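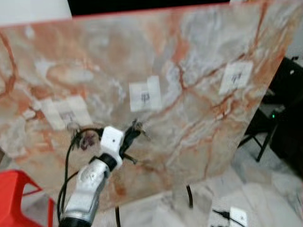 Tópico: Queda de alcance orgânico após troca de domínio

skala_v
Migrei a loja da Tautahi em fevereiro. Redirects 301 em 2,207 URLs, sitemap reenviado. O tráfego de busca caiu e não voltou. Alguém com caso parecido?

n.grabowska
Verifique as cadeias de redirecionamento. Com mais de 200 delas, o rastreio fica lento.

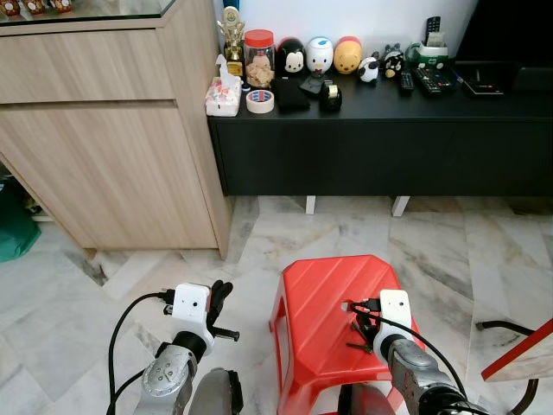 Pote de biscoitos com tampa vermelha

skala_v
O Skilow acusou 10, já corrigidas. 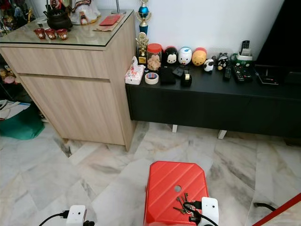 As canonicals apontam para o domínio novo – conferi por amostragem.

tesorico_seo
Discordo da Nikola. Cadeia curta não explica a queda. Eu olharia os links externos antigos.

n.grabowska
Links passam pelo 301. Compare os logs dos 2 domínios antes de mexer nisso. 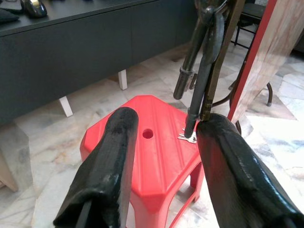 Banco de plástico vermelho

skala_v
Logs exportados. Posto o resultado por tipo de página.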